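Can a robot do small desk chores yet, like putting notes up on a board?
Posted by Malou Riis, Tue 5 April

I help run the front office of a repair shop, and a lot of my day is fiddly stuff. Job notes go up on a cork board, old ones come down, pins go back in the tray, parts get bagged. My boss saw a robot arm at a trade show in June and now wants to know if we could get one to take over some of this. The budget is not huge. We have one long bench and a board that we can lay flat if that makes it easier. Is anyone doing this kind of work with a machine, or is it still too early?

Guðlaug Laxdal

It depends on how much you want it to do without help. I work with two-arm setups, and the cork board job is one we have spent a lot of time on. Laying the board flat is the right idea. On a wall the note curls away and the pin has to go in sideways, and both of those are hard for a gripper.
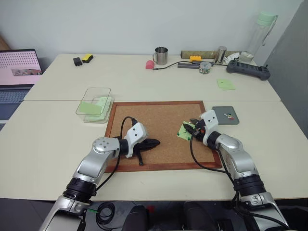 Two arms at the cork board, with a note held near the right side.

The note itself is the easy part once it has been picked up. Separating one sheet from a stack is harder, and pins are harder still. They are small, they roll, and they need to be straight when you push. On our last long run we tried 148 notes. The arms got 50 of them up with no one stepping in. The rest needed a hand at some point, mostly for a dropped pin or two sheets stuck together.

If you want to try it, keep everything in the same place every time. Put the pins in a shallow tray next to the board and don't let them pile up in a deep cup. Thin paper is worse than thick. Watch your cables too, and run a few slow passes to see whether they drag over the work.

For an office with one board I would not buy anything yet. A person does a note in a few seconds and our setup takes 3 minutes on a bad one.

Ka-ming Lu

Agree with most of that. Bagging parts is a better first job if the parts are all the same size. We have a single arm from Norðdahl doing it and it runs most of the morning. It took 9 weeks to get it to where I could leave it alone, and it still stops if a bag sticks shut. Ask the seller to run it with your bags and your parts before you sign.

Kári Arnardóttir

just use a screen for the job notes, no pins needed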